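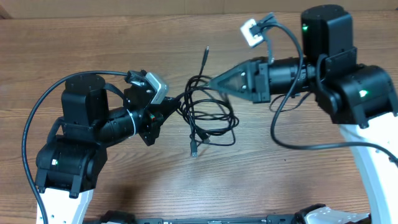 Limsakul 可折叠餐桌，用了一个冬天的感想

先说明一下，中文不是我的母语，我在这里住了几年，写得不好的地方请大家原谅。买这张桌子以前，我在网上找了很久的中文评价，找到的都是很短的“不错”“好看”，所以我想写得详细一点。

桌子是一月份买的，价格1696元，送货另外付了142元。卖家是Potico，客服回答很快，可是送货的时间改了2次，最后是星期三晚上九点才送到，邻居已经要睡觉了，我很不好意思。

包装很结实，四个角都有泡沫保护。安装说明书有中文和泰文，我两种都看了，泰文的那一份少了一页，正好是讲铰链怎么调的那一页。我的同屋Pongsak Srithong只看泰文，结果把左边的铰链装反了，我们只好拆下来重新装。螺丝一共有三种长度，袋子上没有写号码，要自己拿尺子量。建议卖家改进这一点。

桌面是我最满意的地方。木头的颜色偏暖，摸起来很平，没有刺手的地方。我每个月用Kavon的木蜡油擦一遍，擦完要等一个晚上才能放东西。第一次我太着急，放了一本书，书的封面就沾上了油，到现在还有一块印子。热的锅我不敢直接放，一定要垫东西。有一次Lamai Rojanasak来吃饭，她把汤锅放上去大概半分钟，我马上拿起来，幸好没有留下白圈。

折叠的部分，我的评价是一般。打开很容易，一个人就可以。收起来的时候，要用一只手抬着桌板，另一只手去按下面的锁，那个锁很紧，按完手指会疼。用了几个星期以后松了一些，可是冬天下雨的那几天又变紧，我猜是木头吸了水汽。打开以后坐四个人没有问题，说明书上写可以坐六个人，我们试过一次，坐在桌脚旁边的人膝盖没有地方放，吃完饭大家都说腿酸。

稳不稳呢？写字、吃饭都很稳。揉面的时候会有一点晃，我在一个桌脚下面贴了毛毡，好多了。

我以前用过Skerport的折叠桌，便宜很多，桌面是白色的贴面，用了一年边上就翘起来了。两张桌子比较，Skerport的那张轻，女生一个人也搬得动；Limsakul的这张重得多，搬家的时候一定要找人帮忙。如果你常常换房子，我觉得要想清楚再买。

售后我也联系过一次，因为有一个脚垫掉了。Potico让我拍照，三天以后寄来一包新的，没有收钱。这个我很感谢。

打分的话，桌面9分，折叠的锁只能给5分，安装说明给4分，售后给8分，满分都是10分。同样的价钱，如果他们把锁换成软一点的，我会很愿意介绍给朋友。现在朋友问我，我会说：先去店里自己按一按那个锁，再决定。

补充：有人留言问桌子折起来以后有多厚，我量过，可是那张纸找不到了，周末再量一次，写在评论里。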